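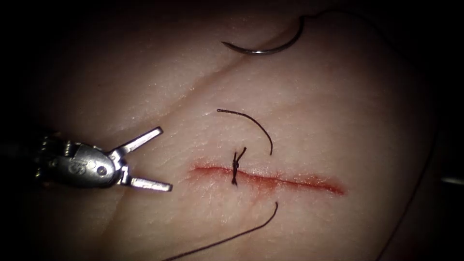

O que distingue uma sanção autônoma de uma sanção multilateral?

A sanção multilateral decorre de decisão de um órgão internacional com competência para vincular os seus membros, como o Conselho de Segurança das Nações Unidas quando atua ao abrigo do Capítulo VII da Carta. A sanção autônoma é adotada por um Estado, ou por um grupo de Estados, com fundamento no próprio direito interno, e obriga apenas as pessoas e entidades sujeitas à sua jurisdição.

17 de dezembro de 2021
Por Védís Sveinbjörnsson

Relações Internacionais e Segurança
Notas de aula: regimes de sanções e controle de exportações

1. Enquadramento

A Carta das Nações Unidas trata das medidas coercitivas em dois artigos consecutivos. O artigo 41 refere-se às medidas que não envolvem o emprego de forças armadas e menciona, a título exemplificativo, a interrupção completa ou parcial das relações econômicas, das comunicações e o rompimento das relações diplomáticas. O artigo 42 autoriza o uso da força caso as medidas anteriores se revelem inadequadas. O pressuposto comum encontra-se no artigo 39, que exige a constatação de uma ameaça à paz, de uma ruptura da paz ou de um ato de agressão.

A leitura atenta do artigo 39 é indispensável para o seminário. A Carta não define "ameaça à paz", e a prática do Conselho alargou o conceito a situações internas, ao terrorismo e à proliferação de armas de destruição em massa.

2. Votação no Conselho de Segurança

As decisões sobre questões que não sejam de procedimento exigem nove votos favoráveis entre os quinze membros, sem voto contrário de qualquer membro permanente. A abstenção de um membro permanente não é tratada como veto, segundo prática confirmada pela Corte Internacional de Justiça no parecer consultivo de 1971 sobre a Namíbia.

Convém separar três tipos de manifestação do Conselho. A resolução pode criar obrigações, conforme a sua redação. A declaração presidencial é adotada por consenso e lida em sessão formal. O comunicado à imprensa também requer o acordo de todos os membros, mas não constitui documento oficial com a mesma natureza.

3. Modalidades de sanção

a) Embargo de armas. Proíbe o fornecimento de material bélico e, com frequência, a assistência técnica correspondente.

b) Congelamento de ativos. Incide sobre pessoas e entidades designadas em lista. A titularidade dos bens não se transfere; fica suspensa a faculdade de dispor deles. São comuns as isenções para despesas básicas e honorários de defesa.

c) Proibição de viagem. Obriga os Estados a recusar a entrada ou o trânsito das pessoas designadas, sem impor a recusa de entrada aos próprios nacionais.

d) Restrições setoriais. Atingem determinados produtos, como carvão, minérios, petróleo refinado ou bens de luxo.

A passagem dos embargos gerais para as sanções dirigidas acentuou-se depois da experiência do Iraque na década de 1990, cujos efeitos sobre a população civil foram objeto de ampla crítica.

4. Bens de dupla utilização

Consideram-se de dupla utilização os bens, programas e tecnologias suscetíveis de emprego civil e militar. O controle faz-se por listas, complementadas por cláusulas que permitem exigir licença para itens não listados quando haja indícios sobre o destino final.

Caso para discussão. A empresa Pastik, estabelecida em Brukthorpe, recebe uma encomenda de 22 válvulas resistentes à corrosão. O comprador, Lilgate, é um intermediário constituído em abril e não informa o usuário final. O pagamento seria feito por um terceiro, sem relação aparente com o negócio. O grupo deverá indicar os sinais de alerta, a autoridade a consultar e os documentos que a Pastik deve solicitar antes de aceitar a encomenda.

5. Organização do seminário

A discussão do caso será conduzida por Hjalti Ketilsson na Sala Bach e terá a duração de quase duas horas. Cada grupo entregará um parecer escrito de, no máximo, três páginas, com indicação das fontes. Os pareceres entregues fora do prazo serão recebidos, com desconto de dois pontos.

Leituras obrigatórias: Carta das Nações Unidas, artigos 24, 25 e 39 a 51; Resolução 1540 (2004) do Conselho de Segurança. Recomenda-se comparar o texto da resolução em pelo menos duas línguas oficiais, com atenção aos verbos que introduzem cada parágrafo operativo.

A matéria relativa aos procedimentos de retirada de nomes das listas será tratada na unidade seguinte.

Contato: secretaria do curso | Todos os direitos reservados | Voltar ao topo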